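About Kotia

Kotia is a cider and perry merchant in Semholm. We buy from small orchards and cider makers, keep the bottles in our own cellar, and sell them over the counter and by the case. We also supply restaurants and a handful of bars.

We opened as a general wine shop. There was one shelf of cider by the back door, mostly sweet, and it sold slowly until we started pouring it. People who had only known cider from a can tried a dry one from a tall bottle and came back for more. The shelf became a wall, and after a few years the wine was down to one rack. We still keep that rack, mainly Riesling and a couple of light reds, for customers who want one of each.

The list now runs to 409 ciders and perries. Some of these are the same maker's cider from different years, which we count separately because they taste different and are priced differently.

What we sell

Most of the list is dry or close to it. We look for cider made from fresh-pressed juice, with the apple or pear varieties named by the maker. We don't rule out added sugar or added sulfites, but we ask about both and put the answer on the shelf card.
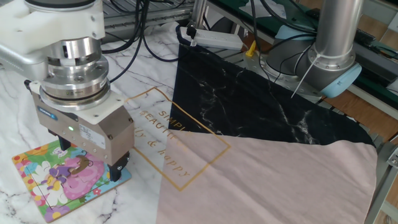 Perry takes up a little under a third of the range. It is harder to make than cider and harder to keep, and the good ones tend to come in very small lots. If you see one you like, buy it that day. We can't hold stock on perry and we usually can't get it again until the next pressing.

We carry ice cider in half bottles, a small group of ciders made with quince, and some keeved ciders, which stop fermenting early and hold on to their own sweetness. Keeved bottles are the ones we suggest most often to people who find the dry ones too sharp. They go well with blue cheese and with pork.

Our own bottling is called Mallet. It is a still, dry cider blended for us by Skosteck, a maker whose orchard is mostly old bittersweet trees. Production is up to 2,000 bottles in a good year and much less after a late frost. Mallet spends the winter in old oak barrels and is released in spring. It has a lot of tannin for its first few months, so we recommend leaving it until fall, or opening it an hour ahead and drinking it with something fatty.

How we choose

Everything on the list has been tasted here twice, once on its own and once with food. The second tasting changes our minds more often than the first. A cider that seems thin by itself can be just right next to a plate of fish, and some of the big, ripe ones get tiring after half a glass.

We taste on Tuesday mornings, before the shop opens. Makers are welcome to send samples. Please send two bottles of each, so that we have a second if the first is out of condition, and include the pressing date, the varieties and your case price. We reply to everyone, though in December it may take a few weeks.

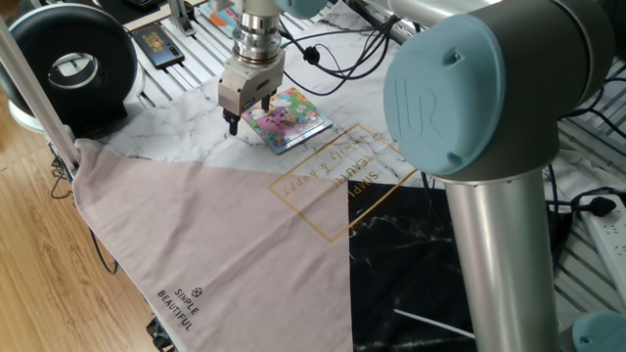

Robot arm over a small, colorful puzzle tray.

We turn down more than we take. The usual reasons are mouse (a stale, cereal-like taste that shows up after you swallow), too much vinegar, or bottles that gush when opened. A little funk is fine with us, and we note it on the card so that nobody takes home something they won't enjoy. If we like a cider but it has a fault, we tell the maker what we found and ask to try the next batch.

Storage and delivery

The cellar is under the shop and stays cool all year. Bottles with crown caps stand upright and corked bottles lie down. Bottle-fermented ciders often have some yeast left in them, so give them a day standing in the fridge before you open them. If you don't mind a cloudy glass, skip that.

We deliver in Semholm ourselves, by the mixed case or the full case. Orders going further out travel by carrier in molded cartons. We hold parcels back during hot spells and will email you if that affects your order. Breakages are replaced or refunded, whichever you prefer — just send us a photo of the carton before you throw it out.

An adult has to sign for every delivery. The carrier will ask for ID and won't leave the box with a child or on the porch.

Restaurants and bars

Trade customers get a separate price list and can order by the single case. We will come in and taste with your staff if you are putting cider on the menu for the first time, and there is no charge for that. Most places start with one dry bottle, one keeved bottle and a perry by the glass. Perry by the glass needs to be finished the same evening, or the next day with a good stopper.

We can also supply Mallet in bag-in-box for kitchens and for pouring by the carafe. It is the same cider as in the bottle.

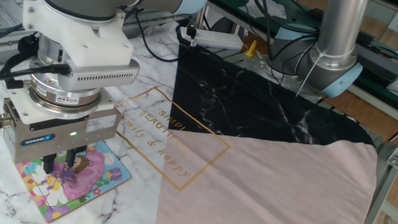
Tastings at the shop

We run evening tastings in the back half of the shop, seated, with bread and cheese. Each one has a subject: a single orchard, a single apple, a single year, or ciders of the same age from different barrels. Tickets include everything poured and a discount on any of the bottles shown that night. Spitting is normal and there are cups on the table.

Private groups can book the same room. Let us know about allergies when you book, and whether anyone in the group is not drinking. We keep pressed juice from several of the same orchards and pour it alongside, so that person can follow the tasting with everyone else.

Returns

If a bottle is faulty, bring it back with whatever is left in it and we will exchange it. We like to taste the faulty ones ourselves — makers want to hear about them. Unopened bottles can be returned with a receipt, except for ice cider and anything bought at a tasting discount.

Visiting

The shop is at street level with a ramp at the side door. There is usually something open on the counter to try, and you're welcome to ask for a taste without buying. Empty Mallet bottles can be dropped off at the register. Skosteck washes and refills them.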